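Sat 5 January

Long session on the second Fakoser book, ten till four. Benedikt, Dragica and Réjean in the room, Radomir on the phone for the first half. Notes below are mine, so if I have put down something you didn't say, write in the margin.

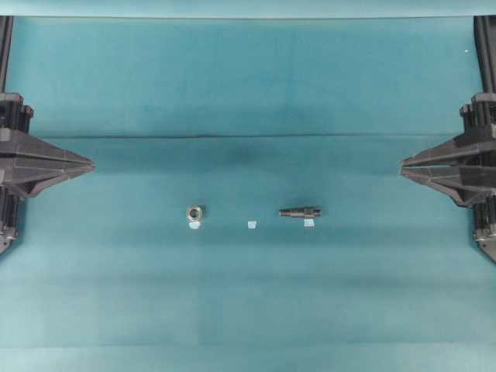
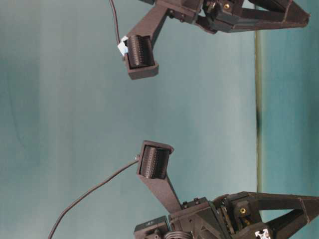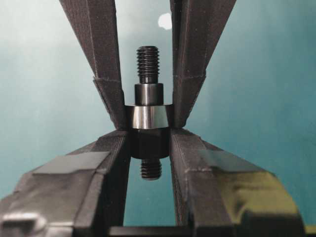
Workshop notebook: Drafts and revisions

Started with chapter 11, the marsh crossing. Read it aloud twice, once straight through and once stopping at every change of speaker. Straight through it takes too long to get to the water. The first five pages are the brothers packing and arguing about the map, and we have already had that argument in chapter 8 with different words. Cut it down to the part where Bredent hides the second map in his boot. Everything else in those pages can go, including the joke about the onions, which Radomir wants kept. I said I'd look for a place for it in chapter 14.

The eel-wolves. Dragica has read all the early chapters again and made a list of what we say about them. They hunt by sound in chapter 3. In chapter 6 one of them follows the lantern along the bank. In chapter 9 Kadrić says they are deaf. We can have Kadrić be wrong, because he is wrong about most things, but the reader needs to find that out in the marsh and it needs to cost somebody something. Settled on: they hunt by sound, Kadrić is repeating what the garrison told him, and the garrison tells everyone that so they won't go in. Lantern comes out of chapter 6. I'll do that tonight.

This also gives us a reason for the quiet in the crossing scene. At present they whisper for no reason I can find on the page.

Distances. The marsh is 120 miles across on Benedikt's map and they cross it in a night. Nobody can do that on foot. Choices were to shrink the marsh or to give them more nights. Benedikt would rather not redraw it. Réjean's idea was to leave the marsh alone and have them cross only the narrow end, near Dulleck, and I think that works. It puts them close enough to the town to see smoke, and then the fire in chapter 12 isn't out of nowhere. Check the ferry scene still makes sense if Dulleck is on the south side. I think it has to move.

Spent too long on whether the sister should be alive. For the record:

Radomir: alive, and doesn't want rescuing.
Dragica: alive, but we don't see her until the last chapter.
Réjean: dead since before book one, and the letters are from someone else.
Benedikt: no view, as long as he isn't asked to draw her twice.

I was with Dragica when we began and had moved towards Radomir by lunch. Réjean's version is the strongest surprise, but it would mean going back over every letter in book one, and book one is printed. There are 300 copies of it out and people have read them. One of the letters mentions her bad knee, and only she and Bredent know about that. So she's alive. Whether she wants rescuing is still open.

Afternoon was dialogue. Kadrić and the captain sound the same. I covered the names and asked Réjean to say who was speaking, and he got the first page right and the second almost all wrong. The captain needs shorter lines and should stop asking questions. Kadrić can have the long ones. Took "you see" away from the captain altogether.

Tried the ending of chapter 11 three ways:

1. Bredent goes under and the chapter stops.
2. Bredent goes under, comes up, and the boot with the map in it is gone.
3. As 2, but we don't learn about the boot until chapter 13.

Went with 2. With 1 everyone knows he isn't dead, his name is on the back cover. With 3 I had to keep his feet out of two whole chapters and it read oddly.

Nikola's copy of the outline is now out of date — the old one still has the ferry before the marsh. I'll send a new one on Monday once the Dulleck side is fixed.

To do
Lantern out of chapter 6 (me)
Redraft packing scene, one page at most (me)
List of everything the garrison claims about the marsh (Dragica)
Move the ferry (Réjean to try it, then me)
Rough for the narrow end, with Dulleck on it (Benedikt)
Find somewhere for the onions

July is still the date for a full draft. We are two chapters behind that.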